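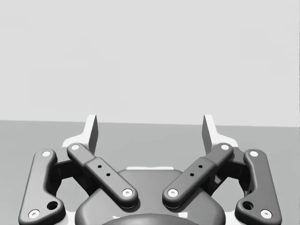 Sleep After Fifty: What Helps, What Does Not, and When to Ask for Care

13th August

Poor sleep is among the most common complaints brought to women's health clinics, and among the least often treated. Many women in their fifties describe the same pattern. They fall asleep without difficulty, wake at two or three in the morning, and lie awake until shortly before the alarm. Some have lived with it for years before mentioning it to a clinician, usually at the end of an appointment made for another purpose.

The Lornstead Center for Women's Health has operated a sleep service for patients over 50 since October of last year. In its first months the service received 1,212 referrals, a figure well above what the Center had planned for. Most of those referred had already tried at least one product bought without a prescription. Few had been asked by a health professional to describe an ordinary night in detail.

Why sleep changes

Sleep becomes lighter with age in both men and women. The deeper stages grow shorter, and brief awakenings that once passed unnoticed are more likely to be remembered. For women, the years after menopause bring further changes. Lower levels of estrogen and progesterone affect temperature control and mood, and both have a bearing on sleep. Night sweats may continue long after periods have ended, although they tend to become less frequent.

Other causes are easily missed. Obstructive sleep apnea becomes more common in women after menopause, and it does not always announce itself with loud snoring. Morning headaches, a dry mouth on waking and daytime fatigue can all point to it. Restless legs, an overactive thyroid, joint pain and the need to urinate at night also interrupt sleep. So do a number of prescribed medicines, including some taken for blood pressure, asthma and depression.

A clinician will therefore want to know what lies behind the wakefulness before recommending a remedy. Patients at Lornstead are asked to keep a diary for two weeks before their first visit. It records bedtime, time of waking, naps, alcohol, caffeine and any medicines taken. The diary is a single sheet and takes a few minutes each morning. Estimates are enough, and patients are advised not to watch the clock during the night in order to complete it.

The treatment with the strongest support

The treatment generally recommended first for long-term insomnia is a structured program known as cognitive behavioral therapy for insomnia, or CBT-I. It is not general counseling. It consists of a short series of sessions in which the patient learns to change the habits and expectations that keep poor sleep going. At Lornstead the program runs for eight sessions, offered in person or by video, in groups of up to 11.

Two parts of the program do most of the work. The first, often called sleep restriction, limits time in bed to the hours the patient is in fact sleeping, and then extends it gradually as sleep becomes more solid. The second asks the patient to leave the bed when unable to sleep and to return only when sleepy, so that the bed is again associated with rest. Both are demanding at first. Daytime sleepiness often increases in the opening weeks, and patients should be careful about driving. Those with epilepsy, bipolar disorder or a history of falls need individual advice before they begin.

Improvement is usually gradual. The Center asks participants to judge the program after the full course, as a single bad night in the fifth or sixth week is to be expected and does not mean that the method has failed.

Hormone therapy and other medicines

Hormone therapy can improve sleep when hot flashes and night sweats are the cause of waking. It is less likely to help when they are not. The decision depends on age, the time since menopause, and personal and family history of breast cancer, blood clots, stroke and heart disease. It should be reviewed at regular intervals. Nonhormonal prescription medicines for hot flashes are also available and may suit women who cannot take estrogen.

Sleeping pills have a place, generally a brief one. Older adults clear many of these drugs more slowly, and the effects on balance and memory can last into the following day. Anyone who has taken a sleeping pill nightly for months should not stop suddenly – a planned reduction under supervision is safer and more comfortable.

Antihistamines sold as nighttime sleep aids deserve particular caution. They are easy to buy and widely regarded as mild. In people over 65 they can cause confusion, constipation and difficulty passing urine, and their effect on sleep tends to fade with repeated use.

Supplements

Patients frequently ask about melatonin, magnesium, valerian and herbal teas. Melatonin may be useful when the timing of sleep has shifted, as after travel. Its effect on waking in the middle of the night is small. Magnesium is unlikely to help people whose levels are normal, and it can be harmful in kidney disease. Studies of valerian have given mixed results. A warm caffeine-free drink in the evening is harmless for most people, provided that it does not add a trip to the bathroom.

Supplements are not tested in the way prescription medicines are, and the contents of a bottle may differ from its label. Patients are asked to bring every product they use to their appointment, in the original packaging.

Practical measures

Good habits alone seldom cure established insomnia, but they support other treatment. The Center's printed guidance gives these points:

Get up at the same time each day, including after a poor night.
Keep the bedroom cool, and use layers of bedding that can be removed easily.
Avoid caffeine after midday.
Limit alcohol, which may hasten sleep but disturbs the second half of the night.
Spend time outdoors in the morning.
Keep naps short and before mid-afternoon.

When to make an appointment

Women should speak with a clinician if sleep has been poor on three or more nights a week for three months, or sooner if it is affecting work, mood or safety on the road. Pauses in breathing noticed by a partner, or waking with a choking sensation, should be reported promptly. Chest pain or severe breathlessness at night calls for emergency care.

Referrals to the Lornstead sleep service are accepted from primary care and gynecology. The next CBT-I groups begin in October, and 4 of them will meet in the evening for patients who work during the day. Diary sheets may be collected from the front desk or requested by mail.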